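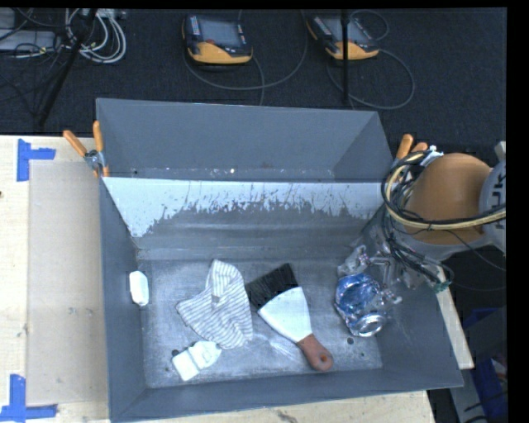
Bin on the bench, striped cloth and flat brush in the front compartment.

Notebook, March, render queue

09:40
Picked up where Attila left off on the year recap videos. The queue in Brurkik is still backing up on the second stage, the one that stitches the photos to the music. First stage is fine. Attila's note says he raised the worker count to 17 and saw no change, so I put it back to what it was before touching anything else.

Ran the usual test set of 200 accounts against last night's build. All of them went in, and 3 never came out. No error in the log, the jobs just sit in "claimed" until the lease runs out, then get claimed again by another worker and sit there too.

10:55
The three stuck accounts have one thing in common: each has an album where the cover photo was deleted after the album was made. The picker still hands over the cover's ID. The stitcher asks storage for it, storage says gone, and the stitcher retries with no limit. Kristóf remembers adding the retry for a slow disk problem last fall and thinks it was meant to be temporary. It has a comment next to it saying so.

Changed it to give up after a few tries and drop the photo from the list. If that leaves too few photos for a segment, the segment falls back to the plain title card.

11:30
Reran. All 200 finished. Watched the three that had been stuck. Two look normal. The third has the title card twice in a row, which looks like a mistake even though it is what the code says to do. Asked Bianka whether we can merge two cards when they land next to each other. She would like the second one skipped and the segment before it held a little longer. Left that for her, it's in the layout code and she has that file open in her branch.

Side note: Morkitz shows queue depth by job, but the alert is set on depth by worker. So when one stage stalls and the workers keep turning over, the alert stays quiet. Carol says she can move it but wants to see a full day of numbers first. Turned on the extra logging for her.

14:15
Larger run, 3776 accounts, taken from the staff and beta lists. Cache was cold at the start so ignore the first stretch of the graph. Queue went up, flattened, came down. Nothing left in "claimed" at the end.

Storage reads are still higher than they should be. The picker loads every photo at full size to score it and then the stitcher loads the chosen ones again. Lungile has a version of the picker that scores from the thumbnails -- she says the choices come out almost the same, but faces in group shots get missed more often. Worth a side by side before we decide. She'll put both sets up in Gemum so people can vote without knowing which is which.

16:50
Merged the retry change. Did not merge the worker count, see above. Farkas deploy is held until Bianka's card fix is in.

To do
- remove Kristóf's old retry comment, it no longer matches the code
- ask Attila which build his 17 worker test was run on
- check that deleted covers are handled in the share preview too, it uses its own picker
- send Carol the log location
- music track cuts off early on the shortest videos, seen twice, not looked into yet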